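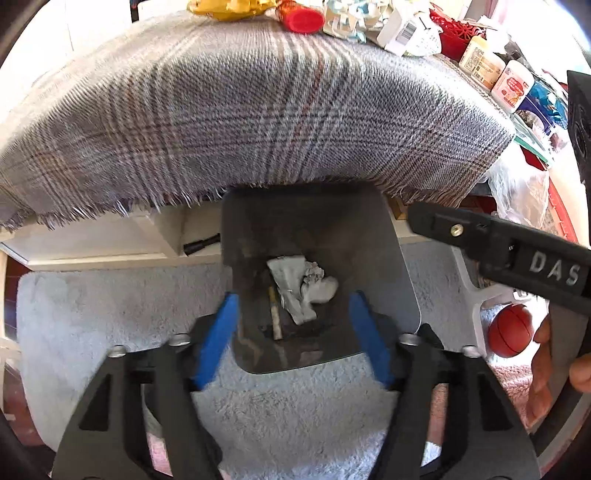 Bedroom bin with no liner - how do I keep the inside clean?

Posted by Rekha Naidu

I have a small dark bin next to the bed and have never used a bag in it. It has rounded corners and a smooth inside, so I assumed a wipe now and then would do. At the moment it holds two crumpled tissues and a thin stick of some kind, and there are faint brownish and pinkish streaks low down on the inner surface. The top end sits against the fringe of a plaid blanket that hangs down behind it. Two things I would like to know. What takes the streaks off without scratching? And is there a liner that fits a bin with rounded corners? The Stestix ones I bought in October slide down as soon as anything goes in.

3 replies

Ronaldo Vasconcelos

Assuming the bin is plastic - you don't say - start with warm water and a few drops of dish soap. Leave it standing for 40 minutes, then wipe with a soft cloth. If the marks are still there, make a paste of baking soda and water, rub lightly in one direction and rinse. Don't use a scouring pad or powder cleanser. Both leave fine scratches, and the next stain settles into them. Pinkish marks in a bathroom are often a bacterial film, but in a bedroom bin I would suspect makeup or a drink first. Soap handles either one.

For the liner, measure around the outside of the rim with a tape. Lay the bag flat, measure the width of the opening and double it. The doubled figure should be up to an inch larger than the rim. Any more than that and the bag slips. Mine is 41 inches around, and the Verneck drawstring bags hold on it.

I would also fold the blanket back a few inches on that side. Fringe picks up whatever is on the rim.

Kartha

Just use grocery bags. Free.

Pliment

Grocery bags work if you tie a knot in one corner to take up the slack - the handles alone won't hold on a rounded rim. Dry the bin completely before putting any bag in. I left mine damp once and it smelled for a week.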